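The Day the Robot Wouldn't Let Go of the Hairbrush
A story about a fault, for curious readers

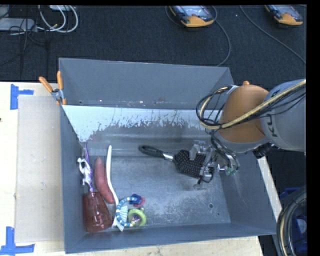

What was the robot supposed to do?

Have you ever been asked to tidy up a box of mixed-up things? You reach in, pick something up, put it where it belongs, and reach in again. You probably do it while thinking about dinner, or singing. For a robot arm it's one of the trickiest jobs there is, and grown-up engineers spend years on it!

At the Limuvia workshop, an engineer named Refilwe Khumalo and her team were teaching a robot arm to take things out of a big gray metal bin, one at a time. They had chosen the things on purpose to be as different from each other as they could be. There was a red plastic cup you can see through, a long white brush, a purple and white toy, a ring toy with a lime-green ring on it, and a black hairbrush with rows and rows of little pins. If a robot can pick up all of those, it can probably pick up the things in your kitchen drawer too.

The team gave their project a name, Shabalala, and they had a simple goal for it. The robot had to make 200 picks in a row without a person stepping in to help.

So what went wrong?

For quite a long time, nothing did. The arm went down, the gripper closed, up came the cup. Down again, up came the toy. People who work with robots will tell you that this is when you have to be most careful, because it's so easy to stop paying attention (a bit like when you've been riding your bike nicely for an hour and forget to look where you're going).

Then the arm picked up the hairbrush, carried it over to where it belonged, and opened its gripper to drop it. The brush stayed where it was. One fingertip had slipped in between the pins, and the pins were holding on, the way a comb gets stuck in tangled hair. You would have noticed right away, wouldn't you? The robot didn't. It had opened its gripper, and as far as its program knew, an open gripper was an empty gripper.

So off it went to pick up the next thing, with the hairbrush still dangling from its finger. Down it came into the bin, and the handle of the brush bumped hard against the metal wall. There was a loud clang. Everybody in the room jumped, and the arm stopped moving.

Why did the arm stop?

I think this is the nicest part of the story, even though it's the part with the clang in it. The arm has sensors in its joints, and a sensor is a small device that measures something. The ones in this arm measure how hard each joint is being pushed. You have something like that in your own arms. Close your eyes and press your hand gently against a wall, and you can feel the wall pushing back.

When the hairbrush hit the bin, the joints felt a push that shouldn't have been there. The robot has a safety rule for this, and the rule is very short: if something pushes back when you don't expect it, stop. It doesn't try to work out what happened, and it doesn't try again a bit harder. It stays still and waits for a person. This is called a protective stop.

There is a second way to stop a robot like this one, and that is for a person to do it. The team keeps handheld controls close by, and there is a stop button on them. Refilwe says she had her thumb on the button before the clang had finished, but the robot was quicker than she was!

Was anybody hurt?

No, not at all. Everyone was standing well back from the arm, where they are meant to stand whenever it's moving. A robot arm is strong and can move very fast, and it can't tell the difference between a hairbrush and somebody's hand unless it has been built to. That's why the rule in the workshop is that you never reach into the bin while the arm is switched on and ready to go, even if the thing you want is right there and it would only take a second.

So first the arm was made safe. Then Refilwe wiggled the brush free (it took her 2 tries, because those pins really do hang on). After that she looked closely at the fingertip and found a small scratch and no other damage.

How do you fix a problem like that?

The first idea was the easy one, which was to take the hairbrush away. No hairbrush, no trouble! But the team didn't like that much. The next tricky thing might be a fork, or a sponge, or a sock with a loose thread, and you can't take away everything in the world that might get stuck.

The second idea was to teach the robot to check, and that was the one they chose. Now, after the gripper opens, the arm waits for a moment and weighs what it is carrying. An empty gripper always weighs the same. If it feels too heavy, something must still be hanging there, so the arm gives a gentle shake and weighs again. After 5 shakes, if the gripper is still too heavy, the arm stops and a person comes to look.

The robot is a little slower now, and the team decided they could live with that. Then they started their counting over again from one, which Refilwe says was the hardest bit of the whole day.

Something to try at home

Ask a friend to be the robot. The friend closes both eyes and wears a thick pair of mittens, and you call out the moves: left, down, close, up, open. Use soft things, like socks and a stuffed animal, and put in something a bit sticky, such as a woolly hat with a piece of tape on it. See if your robot can tell when the hat has stayed on the mitten. Before you begin, agree on a stop word, and when either of you says it, everybody freezes.

Words to remember

Gripper: the part of a robot arm that holds things, like a hand.
Sensor: a device that measures something, such as a push, a weight or how warm it is.
Fault: when a machine does something it wasn't supposed to do, or doesn't do something it was.
Protective stop: when a robot stops moving to keep people and things safe.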